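Gilchrist Audio Support – Frequently asked questions: Davbridge 18 digital stage box

Questions on this page were collected from the support inbox and are revised each September. If your unit carries the older Plurkdale firmware, update it before working through the answers on clocking and routing. Menu names are given as they appear on the front display.

General

What does the Davbridge 18 do?

It converts 16 microphone or line inputs and two instrument inputs to a digital signal and sends them down a single network cable to a mixer or computer. Eight line outputs return signal from the mixer to the stage.

Which cable should I use between the stage box and the mixer?

Shielded Cat 5e or better, with locking metal connectors at both ends. The maximum run is 82 metres without a switch. Flat cable and unshielded patch leads may pass audio on the bench and then drop out when a lighting dimmer is running nearby. Couplers count as a fault point and we do not support runs that contain more than one.

Can I connect it straight to a laptop?

Yes, through the USB port on the rear. In this mode the network port is disabled and all 18 inputs appear as one device. On Windows, install the driver first and connect the unit afterwards. On a Mac no driver is needed.

Does USB power the unit?

No. Use the supplied mains lead. The USB port carries data only.

Clocking and sample rate

I hear clicks every few seconds. What causes this?

In nearly all cases two devices are both set as clock master. Open Setup, then Clock, and set the stage box to Network when it is used with a mixer, or Internal when it is used alone over USB. The SYNC light should be steady green. A flashing light means the unit is searching for a clock and has muted its outputs.

Which sample rates are supported?

44.1, 48 and 96 kHz. At 96 kHz the line outputs fall from eight to four. Change the rate on the master device only; the stage box follows.

Can I use word clock?

Yes, through the BNC socket. The input is terminated internally at 75 ohms, so the unit must be last in the chain. Do not fit a T-piece and a second terminator.

Inputs and phantom power

Is phantom power switched per channel?

It is switched in pairs: 1–2, 3–4 and so on. The instrument inputs have no phantom power. Ribbon microphones should not share a pair with a condenser unless an isolating transformer is fitted.

Why does gain jump when I recall a scene?

Gain is stored in the stage box and also in the mixer. Set Scene Gain to Ignore on one of them. Rhys Cartwright's worked example, in the downloads section, shows the setting for a monitor mixer and a front-of-house mixer sharing one box. The monitor mixer should normally hold the gain, with digital trim used at front of house.

How much headroom is there on the line inputs?

The inputs clip at +24 dBu with the pad on. The red light comes on 1 dB below this.

Firmware

How do I update?

Copy the update file to an empty USB stick formatted as FAT32. Insert it with the unit switched off, hold the encoder down and switch on. The process takes four minutes. Release the encoder when the display shows a progress bar, and leave the power connected until the unit restarts.

The display shows error 1660. What does it mean?

The update file failed its checksum. Download it again and copy it with a different stick. If the error returns, the file may have been renamed by the browser; a bracketed number at the end of the name is enough to cause this. 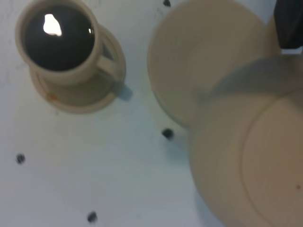 Error 1660 does not damage the unit. The previous firmware stays in place and loads at the next normal start. Stored scenes are kept, but network names are reset to their defaults, so note them down first if your mixer patches by name.

Can I go back to an earlier version?

Only as far as the first release that supports Gukinside remote control. Older files are refused.

Rack mounting and service

How much space does it need?

Three rack units, with one free above for airflow. Keep 25 mm clear at each side. The fan draws from the left – do not block it with cable looms.

Can the fan be turned off?

It can be set to Low. It will return to Auto if the internal temperature passes the limit, and the display shows a fan symbol when this happens.

Where do I send a faulty unit?

Request a return number using the support form and include the serial number from the rear label. Emanuel Neagu handles returns within the UK and Jaruwan Boonchu handles all others. Parcels are booked in on Thursday mornings. Please send the unit without rack ears or adaptors, and write the return number on the outside of the box.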